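4.3 Gear placement on a plate

The third task family covers small mechanical assembly of the sort still done by hand in most repair shops and light manufacturing cells. The work consists of taking a small spur gear, bringing it to a round metal plate, and seating it so that its teeth meet those of a neighboring gear. A trained person does this without looking for long at either part. We include it because it combines three demands that the household tasks in Section 4.2 raise only one at a time: a grasp on a narrow toothed edge, a position tolerance well below the width of a finger pad, and a final rotation that cannot be planned before the teeth touch.

The parts were supplied by Raststead and used as delivered. No marks or fiducials were added. All policies receive the wrist view and the joint state, and no force reading is available to them. Operators Probert and Majali recorded 70 demonstrations by teleoperation, of which 57 were kept for training after review. The rejected recordings were those in which the operator released the gear and grasped it a second time. Gripper opening was left to the operator. Figure 4 gives wrist views from this task.
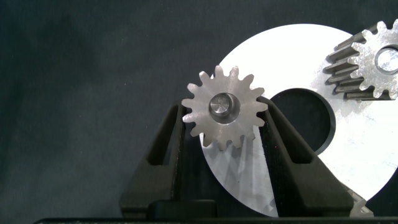
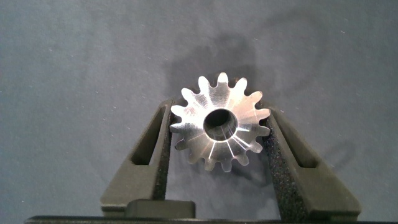
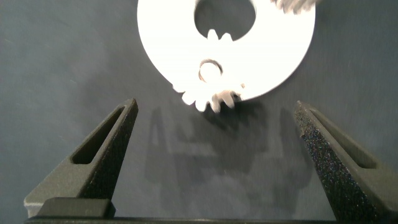 Figure 4. Wrist-camera views from the gear task. Left to right: small gear held near the plate, with a larger gear at upper right; small gear held between the finger pads, front face toward the camera; small gear at the lower edge of the plate, fingertips below it.

Two properties of these views matter for the results. First, the plate reflects strongly under our lighting. In the right view its face is close to saturated, and little surface detail remains for a visual encoder to use. The left view keeps some gray streaking on the lower part of the plate, but the contrast there is still low. We tried lowering the exposure and found that the darker fingers then lost their outline against the backdrop, so the original setting was kept for all runs. Second, the appearance of the gear depends on how it sits in the grasp. When its face is toward the camera, as in the middle view, the bore and the full ring of teeth can be seen, and the angle of the gear can be estimated directly. When the gear is tilted, the policy has to rely on whichever teeth remain in sight.

Failures fell into two groups. In the larger group the gear reached the correct location but the teeth met tip to tip. Human operators clear this condition with a slight back-and-forth turn of the wrist. The policy produced such a turn in only 2 evaluation runs, and in both the motion began late. In the smaller group the gear rotated between the pads during the approach and arrived at an angle not represented in the training set. Teixeira and Jenkins report a similar effect for threaded parts, and their remedy, a slower approach over the last part of the path, lengthened our runs without changing the outcome.

We therefore do not regard this chore as solved. The grasp and the transfer are dependable enough for unattended use on the Anda cell. The meshing step is not, and a person would still have to stand by to finish it. Section 4.4 repeats the evaluation with a wrist force sensor added and all other settings unchanged.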